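Relatório de Projeto: Hábitos de escrita manual entre estudantes do ensino secundário
Disciplina de Área de Projeto, orientação de Glenys Pearce 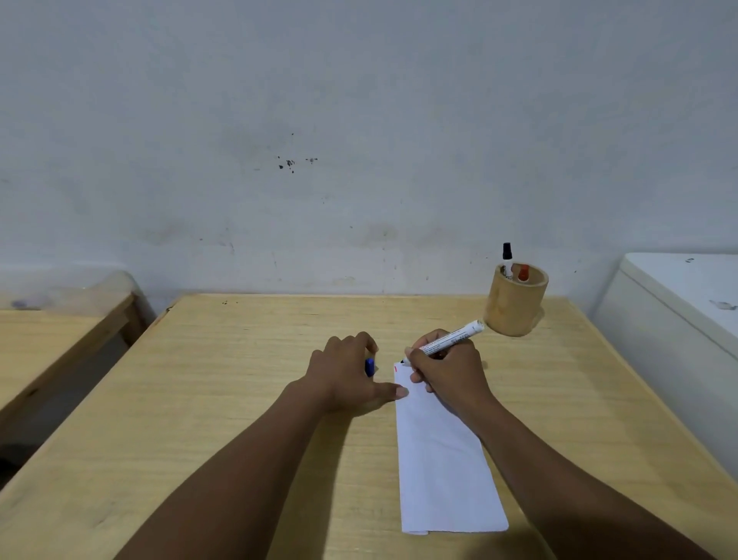
Fig. 1. Tira de papel sobre a secretária, segura com a mão esquerda.

1. Introdução
O nosso grupo quis saber quanto ainda se escreve à mão fora das aulas. O tema surgiu em setembro, quando a escola Whiteley passou a aceitar trabalhos entregues apenas em formato digital. Alguns professores temiam que os alunos deixassem de tirar apontamentos em papel.

2. Método
Elaborámos um questionário com 13 perguntas, distribuído em papel a todas as turmas do secundário. Recebemos 341 respostas válidas. As perguntas abrangiam apontamentos, listas, agendas, cartas e recados. Fizemos ainda entrevistas curtas a quatro professores, dois de línguas e dois de ciências. As respostas foram passadas para uma folha de cálculo no programa Sukix e verificadas por um segundo elemento do grupo.

3. Resultados
A maioria dos inquiridos continua a usar caderno nas aulas, sobretudo em Matemática e Física, onde as fórmulas são difíceis de escrever no teclado. Fora da escola, o uso do papel cai bastante. As listas de compras e os recados à família são os casos mais referidos. Quase ninguém escreve cartas.
Os alunos do 12.º ano escrevem mais à mão do que os do 10.º. Os professores entrevistados atribuem a diferença à preparação para os exames, que são feitos em papel.

4. Discussão
Esperávamos encontrar uma relação entre o tempo passado ao computador e o abandono do caderno, mas os dados não a mostram. Vários alunos usam os dois meios e passam os apontamentos a limpo no computador antes dos testes. A pergunta 9 estava mal formulada e muitos deixaram-na em branco, pelo que não foi considerada. Também não separámos os alunos que usam tablet com caneta, o que devia ter sido feito.

5. Trabalho futuro
Gostaríamos de repetir o inquérito na escola de Rerkwood, onde os trabalhos continuam a ser entregues em papel, e comparar os resultados dos dois estabelecimentos. O questionário completo encontra-se no anexo A e as transcrições das entrevistas no anexo B.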